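Ticket 2284: Plus-size filter drops holiday dresses
Store: Tastwood
Status: Resolved

Reported in August. With the size filter set to 2X, the holiday dress page returned no items. Clearing the filter brought back the full list, including the Quintana wrap dress in 2X.

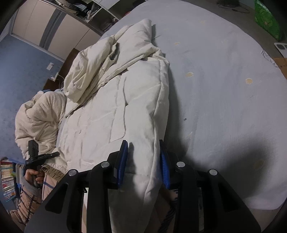 Ranthorpe Online Store Support

Cause: the Witanon import wrote the size as "2 X" with a space. The filter matches exact text only.

Fix: corrected the size field and reran the import in batches of 50. The first run timed out at 1000 rows. Cleared the page cache and retested at 4:15 p.m. Filter returns the dresses as expected.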